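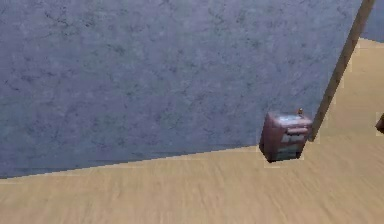
Zorska Home Rooms: Gallery

Zorska is a pack of furnished rooms for testing household robots in simulation. You load a room, put your arm and gripper in it, and run your task. The current pack has 100 rooms and 579 objects, and every license comes with 3,429 recorded runs that you can replay or use for training. We've been selling it since February under the Pernlow name. Older customers may know it as Jadcombe, and files saved in Jadcombe will still open.

The views in this gallery are straight renders at the resolution a wrist or body camera would get in a training run. Edges come out blocky at this size. A higher setting is available if your machine can handle it, but most customers train at the default and save the big renders for talks and reports.

Glass shelves and small parts

Two black gripper fingers over a glass shelf unit with yellow-gold edges. There's a round gray disc on the top shelf and a dark monitor behind. Glass is one of the harder surfaces to work on in the pack, and you can switch it to solid white while you sort out your grasp code.

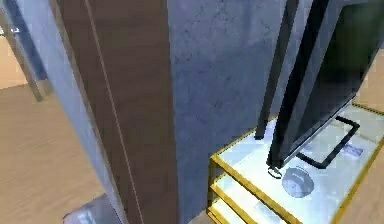

Mereana Hapeta wrote to us that her team left the glass on from the first day and wished they hadn't. Their depth readings were all over the place for a week, and she would like the white setting to be the default for new users. She also asked for finger friction to be set per object, so that a heavy mug and a thin plate don't need two separate room files.

The friction setting went in with the last update. It's in the object menu, under Contact. The glass default is staying as it is for now, but there's a note about it on the first page of the setup guide.

Walls, corners and panels

Blue mottled walls, bare floor in the recess, and a tall wooden panel with part of a black fitting showing at the right. The camera is tipped well over and looking down. Views like this are useful for checking whether your mapping code can still find the floor line. 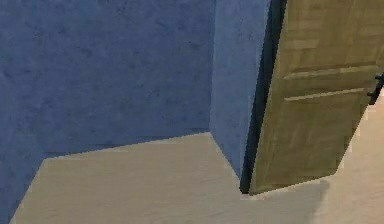 Open floor

The larger rooms are meant for mobile bases. A light blue stroller stands close to the camera, with a wide stretch of tan floor beyond it and furniture along the far wall, including a blue armchair at the right edge. You can move any piece of furniture or take it out, and the room file keeps your version next to ours.

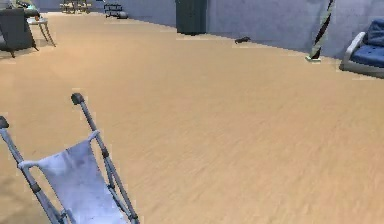
If you change a layout, run the path check again before you start a long job. It takes a few minutes on a normal desktop and will tell you which spots your base can't get to. Layouts can be shared between seats on the same license.

What you get

The standard license covers 10 seats and includes all rooms, all objects and the recorded runs. The Rakena add-on brings in extra gripper models and is sold separately. Both run on Windows and Linux.

Trial copies have the full object list but a smaller set of rooms. Trudy Ruawai handles trial requests and school pricing. Send her the name of your arm and gripper with the request, and say whether you need the base controller too. Requests that come in on a Saturday are answered the following week.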